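3.2 Ablageflächen als Zwischenstationen des Aufräumens

Die Untersuchung häuslicher und institutioneller Ordnungspraktiken hat sich bislang vorwiegend mit Aufbewahrungsorten im engeren Sinne befasst, also mit Schränken, Regalen und Behältern.

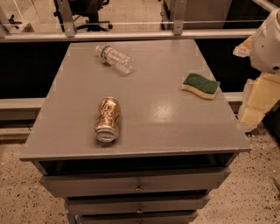 Abbildung 3: Schubladenschrank mit Wasserflasche, Getränkedose und Reinigungsschwamm auf der Deckplatte.

Den offenen Flächen, auf denen Gegenstände vorübergehend verbleiben, wurde dagegen geringere Aufmerksamkeit zuteil. Die im Rahmen des Projekts Arnero durchgeführte Erhebung setzt an dieser Stelle an. Erfasst wurden Ablageflächen in 12 Gemeinschaftsräumen am Standort Painemal, die von wechselnden Gruppen genutzt werden und für die keine verbindliche Aufräumordnung besteht.

Als Zwischenablage gilt im Folgenden jede waagerechte Fläche in Arbeitshöhe, deren Belegung sich innerhalb eines Nutzungstages ändert. Unter diesen Begriff fallen Arbeitsplatten und Fensterbänke ebenso wie die Oberseiten von Rollschränken. Letztere nehmen eine Sonderstellung ein, da sie Ablage und Stauraum in einem Möbel verbinden. Bei dem in Abbildung 3 gezeigten Schrank liegen die Schubladen unterhalb eines offenen Zwischenraums unter der Platte. Insaurralde hat für vergleichbare Möbel die Annahme formuliert, die räumliche Nähe von Fläche und Fach begünstige das Wegräumen. Unsere Beobachtungen stützen diese Annahme nur teilweise. Für Kleinwerkzeug und Schreibmaterial traf sie zu, für Verpackungen und Reinigungsmittel hingegen nicht.

Die Gegenstände wurden nach ihrem voraussichtlichen Verbleib in zwei Klassen eingeteilt. Zur ersten gehören Objekte, die entsorgt oder der Wertstoffsammlung zugeführt werden, zur zweiten solche, die an einen festen Platz zurückkehren. Die zerdrückte Dose in Abbildung 3 ist der ersten Klasse zuzurechnen, der Schwamm der zweiten. Getränkeflaschen aus Kunststoff bereiteten bei der Kodierung größere Schwierigkeiten. Ob eine Flasche noch in Gebrauch ist, lässt sich ihrer Lage und Form nicht immer entnehmen; auch die abgebildete, auf der Seite liegende Flasche erscheint zwar leer, ist aber mit ihrem Verschluss versehen. Retamal und Gallardo kodierten solche Fälle unabhängig voneinander und wiesen sie bei abweichendem Urteil einer Restkategorie zu.

Reinigungsutensilien fanden sich häufig in unmittelbarer Nachbarschaft jener Gegenstände, deren Beseitigung noch ausstand. In den Gesprächen mit den Nutzenden wurde der Schwamm mehrfach als Zeichen dafür gedeutet, dass sich bereits jemand der Fläche angenommen habe. Hauksdóttir spricht in diesem Zusammenhang von einer angekündigten Reinigung - einer Handlung, die durch ein bereitgelegtes Mittel angezeigt wird, deren Ausführung jedoch offenbleibt. Für die Auswertung wurde der Begriff übernommen, allerdings auf Fälle beschränkt, in denen Reinigungsmittel und Abfall dieselbe Fläche belegen.

Die Verweildauer der Objekte wurde in Abständen von 60 Minuten protokolliert. Objekte, die zwischen zwei Kontrollgängen sowohl abgelegt als auch entfernt wurden, sind daher im Datensatz nicht enthalten. Die Zuordnung der Verweildauern zu den beiden Objektklassen wird in Abschnitt 3.3 behandelt.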